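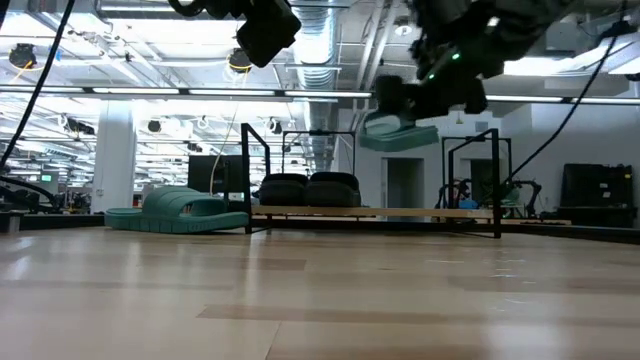 How to clean slide sandals

Summer slides get gross fast, and I love how easy they are to rescue! Mine come back from the lake in April already caked in mud.

Knock off the dry dirt outside, then mix a squirt of dish soap into a bowl of warm water. Scrub the footbed with an old toothbrush, going along the grooves (this is the satisfying bit). 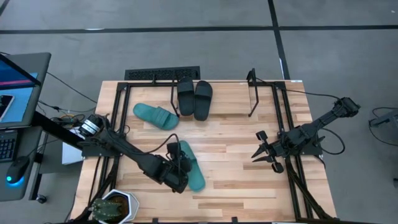
Two pairs of slides, one black and one teal.

Still smelly? Spread on a paste of baking soda and water, leave it for 20 minutes and rinse well. Pat dry with a towel and stand them in the shade overnight, straps up.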